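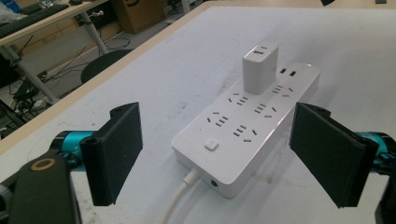 2 min read

OVASVILLE, 16 Dec 2022 – Brokus, the shared office company best known for its unreliable coffee, today announced that tenants at its Skostimgate building will be able to plug things in.

Under the new Hviid plan, each of the 106 desks gets a power strip of its own. Until now, tenants have settled the matter among themselves, mostly by arriving early.

"We spent a year asking people what they wanted from the modern workplace," said Trilok Mittal, managing director of Brokus. "We had hoped they would say a meditation room."
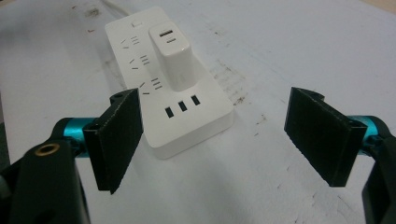 The meditation room, which opened in February, will stay open. It has the best outlets in the building and is usually full of people charging laptops with their eyes closed.

Members can also borrow chargers from the front desk for up to 8 hours. A lost charger will be billed at cost, and a charger returned with somebody else's name on it will be discussed.

"I have carried an extension cord in my handbag through two leases," said Archana Dixit, who runs a bookkeeping firm on the second floor. "I may keep carrying it. I've heard announcements before." 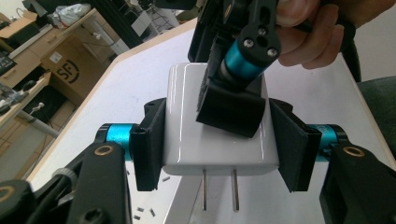 Availability

The Hviid plan is included in all Skostimgate memberships at no extra charge. Day visitors may use the lounge outlets – the one behind the ficus works best. Press questions go to the Brokus front desk in Ovasville.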